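Robotics / Manipulation / Working papers
Home Issues Authors Search Previous Next

4. Does a patterned background tell us anything about release?

Aurel Stoica, Zamfira Costache, Radu Furtună

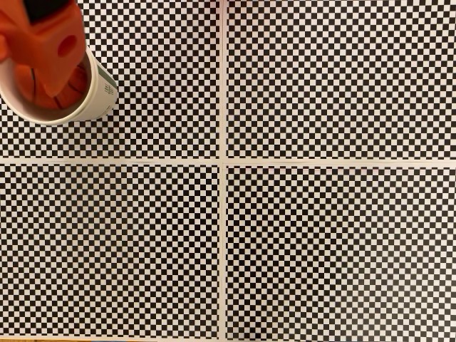
Figure 2. Overhead view of the cup task on the checkerboard background, with the gripper at the mouth of the cup and the ball inside it.

The claim we set out to test is a popular one. If a policy is trained on a plain table, it is said, then a busy background at test time will ruin it, and the size of the drop measures how much the policy was leaning on the table. We were doubtful about the second half of that sentence before we began and we are more doubtful now.

The Plison policy was trained on 1,031 demonstrations, all of them on bare wood. At test time we covered the table with 4 printed checkerboard sheets, laid edge to edge. We chose checks for a dull reason: they are used in the earlier Clurkeck report, and we wanted to argue with that report on its own ground. The paper margins were left on, so the pattern is broken by a white cross near the middle of the view. Iordache has pointed out to us that this cross is itself a strong visual feature, and that a policy could in principle use it to find its place. We agree, and we did not control for it.

The headline result is easily stated. On wood, the policy failed to place the ball in the cup in 2 trials of the test set. On the checkerboard it failed in 13. Both sets were the same size and used the same starting positions. Taken at face value this is the collapse that Clurkeck describes, and a reader in a hurry could stop there.

We think that would be a mistake. When Costache went back through the failed checkerboard trials, most had gone wrong at the grasp, well before the cup came into play. The gripper closed short of the ball or pushed it away. Once the ball was held, the approach to the cup looked much the same on either surface. A single success rate hides this completely, and we can find no place in the Clurkeck report where the stages are counted separately.

It is tempting to go further and say that the policy has learned the cup well and the ball badly. Our data do not support this either. The cup is white and the plain table is not, whereas the sheets contain a great deal of white, so one might have expected the cup to be the harder object to find on the checks. Instead the ball gave more trouble. One reading is that dark curved seams on the ball are confused with the edges of the squares. Another is that the policy barely looks at the cup at all and moves to a remembered spot. The cup was kept in one place throughout testing, and so we cannot tell these apart. Furtună ran a short check with the cup moved by hand, but too few trials were completed to report.

There is also the matter of focus. The squares are crisp in the middle of the overhead view and slightly softer towards the edges, so "the same background" is a looser phrase than it sounds. Any comparison between objects placed centrally and objects placed in a corner is partly a comparison of optics. Section 5 repeats the grasp stage alone with the ball started at the centre and in each corner of the sheets.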